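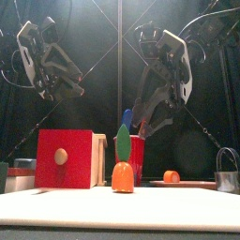

About us

Adden is a small game studio. We are five people, and we make one game: Morkley, an online shooter for PC where two teams fight over a flooded mining town. All of us played this kind of game for many years before we tried to make one.

The first version of Morkley had one map, Guroren, and only four weapons. We invited 500 players to the closed test and asked them to write to us about everything that felt wrong. They wrote a lot. The shotgun was too strong at long distance, the footsteps were too quiet, and the respawn point near the pump house was a very bad idea. We moved it.

Today the game has 31 weapons and our Discord server has 3000 members. Every September we hold the Kröger Cup, a weekend tournament for amateur teams. It takes its name from the Kröger rifle, which players still ask us to make weaker — and other players ask us to leave alone.
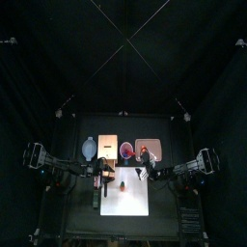

Two robot arms over a dark work table.

How we work

We release a balance update each month. Before the update we publish the full list of changes, with the old and new numbers, so everyone can read them and disagree with us. We do not sell weapons or anything that gives an advantage in a match. Our income comes from the game itself and from character outfits.

If you found a bug, please use the report form in the main menu, because it also sends us the match log. For press and tournament questions, write to us through the contact page. We answer in English and German.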